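Der Tisch, der bleibt

Warum lange Holztische in Küchen, Büros und Gemeindesälen wieder gefragt sind, und was ein guter Tisch mit seinem Holz zu tun hat

Von Pieter Kruger

In der Werkstatt von Veikko Manninen riecht es nach Leinöl und nach dem Kaffee, der seit dem Morgen auf der Warmhalteplatte steht. An der Längswand lehnen Bohlen aus Esche, Eiche und Ulme, jede mit Kreide beschriftet: Herkunft, Einschlagjahr, Dicke. Manche liegen hier seit 13 Jahren. Manninen baut in Panholm fast ausschließlich Tische, und fast alle sind länger als das, was ein Möbelhaus führt.

»Früher wollten die Leute einen Tisch zum Ausziehen«, sagt er. »Heute fragen sie, ob er durch die Tür passt.«

Der lange Tisch war über Jahrhunderte das normale Möbel eines Haushalts, in dem gearbeitet und gegessen wurde. Auf ihm wurde Teig geknetet, Stoff zugeschnitten und geschlachtetes Geflügel gerupft. Erst als Küche und Wohnraum getrennte Wege gingen, wurde er kleiner. In den Neubauwohnungen der Nachkriegszeit blieb oft nur Platz für eine Klappplatte unter dem Fenster. Das Esszimmer, wo es eines gab, wurde für Feiertage geschont.

Dass es inzwischen wieder anders aussieht, hat mit offenen Grundrissen zu tun und auch mit dem Arbeiten zu Hause. Kgomotso Maluleke, Innenarchitektin im Büro Mathebula, hat in den vergangenen Jahren viele Wohnungen umgeplant. Den Schreibtisch im Schlafzimmer wollten die wenigsten ihrer Kunden behalten. Stattdessen wünschten sie sich eine Fläche, an deren einem Ende ein Rechner stehen kann, während am anderen jemand Hausaufgaben macht oder Bohnen putzt.

Maluleke zeichnet in solchen Fällen zuerst den Tisch und dann die Küche. Hinter jedem Stuhl sollte genug Raum bleiben, damit jemand vorbeigehen kann, ohne dass die Sitzenden aufrücken müssen. Steht der Tisch vor einer Zimmerecke, plant sie an der Wandseite gern eine Bank. Die braucht weniger Tiefe, und Kinder rutschen darauf ohnehin lieber herum als auf Stühlen.

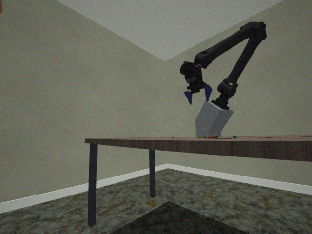

Langer Holztisch vor einer Zimmerecke, Computergrafik.

Über die Haltbarkeit entscheidet weniger die Dicke der Platte als die Art, wie sie befestigt ist. Massivholz quillt und schwindet quer zur Faser, je nach Luftfeuchte im Raum. Wer eine breite Platte starr auf ein Gestell schraubt, riskiert Risse, meist im ersten Winter mit trockener Heizungsluft. Tischler behelfen sich mit Gratleisten, Nutklötzen oder Langlöchern, die dem Holz Spiel lassen. Von oben ist davon nichts zu sehen, und deshalb lohnt sich vor dem Kauf ein Blick unter die Platte.

Manninen nimmt für die Gestelle am liebsten Esche. Sie ist zäh und lässt sich gut verzapfen. Bei den Platten richtet er sich nach dem Auftraggeber, rät aber von Nadelholz ab, wenn täglich daran gegessen wird. Ott Ķēniņš, der den Holzhandel Disus führt, sieht das lockerer. Er hat selbst einen Kieferntisch in der Küche, den schon seine Großmutter benutzte, voller Dellen und an einer Stelle mit einem Brandring vom Bügeleisen. Alle paar Jahre schleift er ihn ab. Das Bügeleisen sieht man immer noch.

Bei der Oberfläche gehen die Meinungen ebenfalls auseinander. Lack schützt gut gegen Rotwein und Filzstift, doch wenn er einmal beschädigt ist, muss meist die ganze Platte geschliffen werden. Öl zieht ein und lässt sich stellenweise ausbessern, verlangt aber Pflege. Seife, wie sie in Skandinavien üblich ist, hält helle Hölzer hell, Wasserflecken gehören dann allerdings dazu. Getränkte Öllappen sollten ausgebreitet im Freien trocknen — zusammengeknüllt können sie sich selbst entzünden.

Wer wenig Geld hat, findet lange Tische dort, wo Säle aufgelöst werden. Joni Väisänen hat seinen aus dem Vereinshaus in Fukia, als dort im März die Einrichtung verkauft wurde. Er zahlte 40 Euro und noch einmal das Doppelte für den Transport. Für eine neue Platte hatte ihm ein Händler zuvor 500 Euro genannt, ohne Beine.

Drei Kaugummis klebten noch darunter. Väisänen hat sie mit einem Spachtel abgelöst, die Beine um ein kleines Stück gekürzt und die Platte zweimal geölt. Die eingeritzten Initialen am Kopfende ließ er stehen. Seine Tochter sitzt dort und fährt sie beim Telefonieren mit dem Fingernagel nach.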